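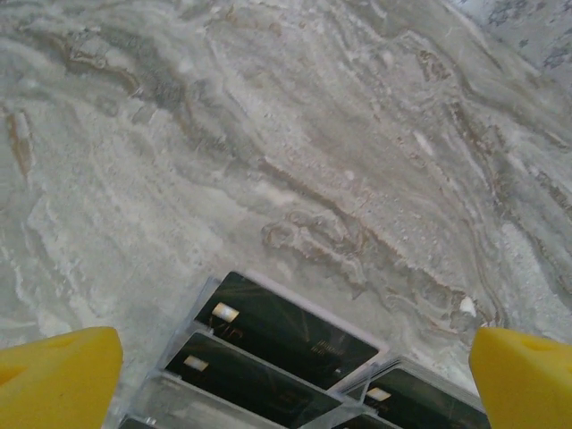 Home Forums Moorings & Jetties Gallery Members Log in
Search this forum... Advanced search

Floating pontoon or fixed jetty at Luvbridge?

gwenael_coste
Evening all. We've finally got permission to replace the old jetty at the bottom of our bit of bank, just upstream of Luvbridge, and now I can't make up my mind. The old one is fixed, timber posts, and two of them have gone so soft I can push a screwdriver in up to the handle. My wife wants a floating pontoon so she can get in and out of the rowing boat without climbing down a ladder. I like the look of a proper fixed jetty. The boat is only 17 feet, so nothing grand. River comes up a fair bit in winter. What would you lot do?

hmarchal
Floating, every time. We swapped ours four years ago and I'd never go back (my knees agree!). You step off at the same height whatever the river's doing. Ours is a Cumex one, plastic floats with a timber deck on top, and apart from scrubbing the green off it each March I've done nothing to it.

Rey_H
Have to disagree with Hugo there. He's on the backwater where it hardly moves. On the main river a floating pontoon catches every branch and dead sheep that comes down, and it all piles up on the upstream side until something gives. Lost mine that way. Found it in a field. Fixed jetty, good posts, let the flood go over the top of it and hose the mud off after.

hmarchal
You lost yours because it was on two bits of chain, Hervé, we've been through this :)

Rey_H
Three bits of chain.

AurelienP
How high does it come up, Gwenaël? That matters more than anything else. If the deck's going to be under for weeks at a time then a fixed one is no use to you all winter. If it's a couple of days then who cares. Also what's the bed like? My brother-in-law had posts driven a mile down from you and they hit gravel nearly straight away.

gwenael_coste
Last winter it was over the old deck three times, the longest was most of a week. Bed is soft mud for as far as I can shove a pole, which is further than I'd like. I've had one quote so far, from Lemaire, 1428 for the posts and the driving, and that's before any decking.

a_mendes
That's not a bad price if they're bringing the barge. Ask what length the posts are and whether they cut them off on site. In deep mud you want a lot more in the ground than you'd think, and I've seen people get short ones and have the whole lot leaning by spring.

Can I suggest the thing in the middle? Two tall posts, and the pontoon slides up and down them on hoops. That's what I've got. No chains to snap, and the rubbish does still collect (Hervé's right about that) but the float can't wander off. You'll need a hinged gangway to the bank, mine's 30 inches wide and I wish I'd gone wider, it's no fun with a cool box.

Rey_H
Posts I can live with. Make sure they're tall enough though. There's a chap by the lock whose pontoon floated clean off the top of his.

hmarchal
Ha, I'd forgotten him. Yes, tall posts. Ugly but worth it.

AurelienP
Agree with Amândio on the gangway. I got rollers for the bank-side end from Zitetti, 269 the pair with the brackets, and I winced at the time but they've never jammed. The cheap ones I had before filled with grit and squealed so loudly the neighbours complained.

gwenael_coste
That's really helpful, thanks everybody. Posts and hoops sounds like it might keep the peace at home too. I'll go back to Lemaire and ask for a price on two long ones instead of the full set. Amândio, are your hoops metal or the plastic roller sort?

a_mendes
Galvanised, with a rubber sleeve I slit and pushed on myself. They clank a bit in a wind otherwise. I'll measure them for you when I'm next down there.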